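Why Does Paper Turn Brown?

Have you ever opened a very old book, perhaps one that belonged to your great-grandparents, and wondered why the pages were the colour of weak tea? Well, settle down and I'll tell you!

Most paper is made from wood, and wood has a sort of natural glue in it called lignin (say it "LIG-nin"). Lignin helps a tree stand up tall, but when light and air get at it for years and years, it slowly darkens. Newspaper is full of it, so it changes fastest of all.

Brown paper, the kind you wrap parcels in, is brown from the very start, as it hasn't been bleached white at the factory. It's lovely to draw on, too.

Words by Faustine Huet

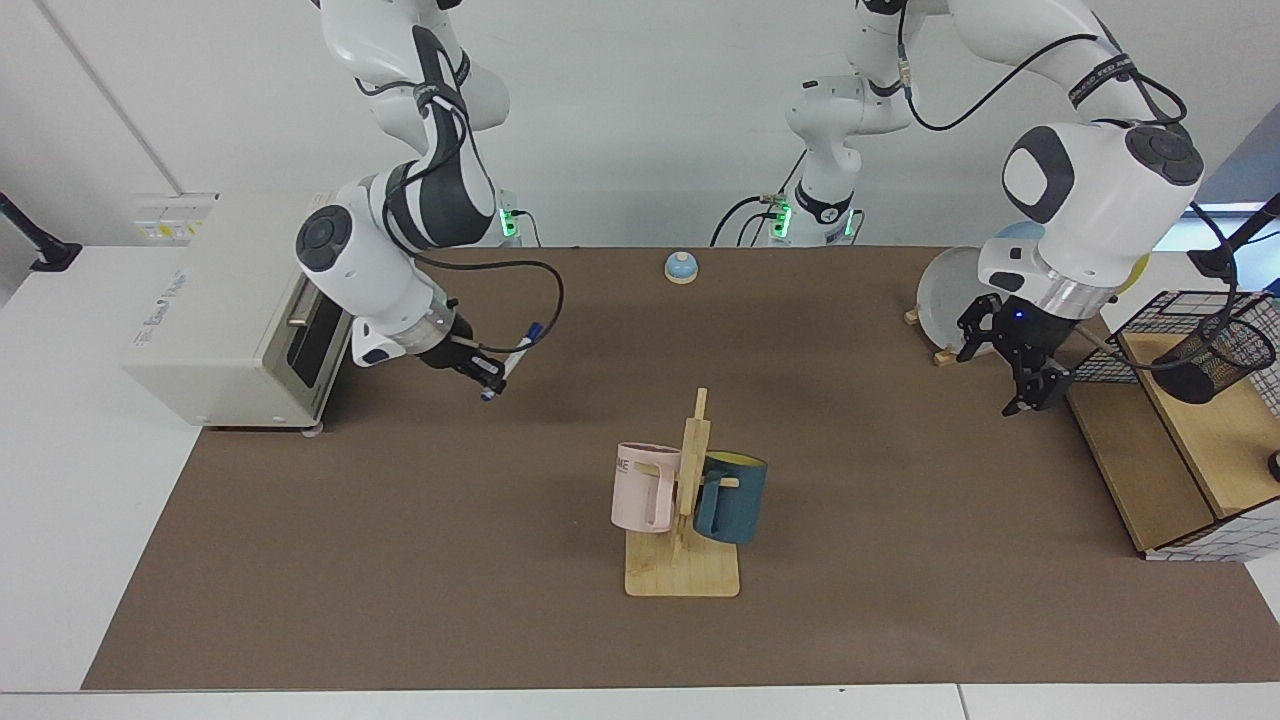

A blue-tipped marker over brown paper.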